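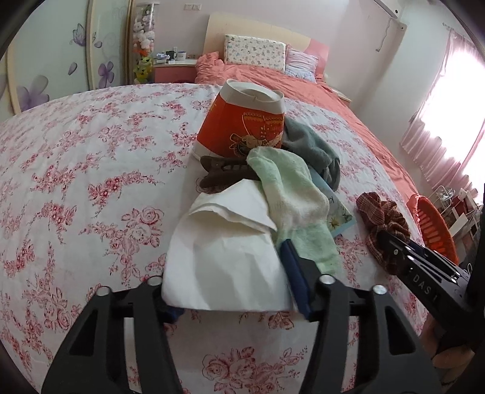 Chapter 3
Staging and Sound for the Small Touring Ensemble

3.1 Scope of the chapter

A touring ensemble performs in rooms it did not choose. This chapter covers the preparation of a song program for such rooms: stage plot, input list, monitor mix and running order. Vocal technique is treated in Chapter 5.

3.2 The stage plot

The stage plot is a one-page plan showing the position of each performer, microphone and power outlet. It is sent to the venue before the contract is signed. Ogilvie's plan for the folk group Brakska, reproduced in Appendix B, was drawn for a hall of 669 seats and later reduced for a club holding 70. The order of players from left to right did not change.

3.3 Reverberation and tempo

In a hall with a volume of more than 4000 cubic meters, fast passages lose definition. The ensemble may lower the tempo, thin the accompaniment or move the singers forward. Craig Ogilvie recommends testing each option with the same verse.

Terms introduced: stage plot, input list, wedge, throw, dry room.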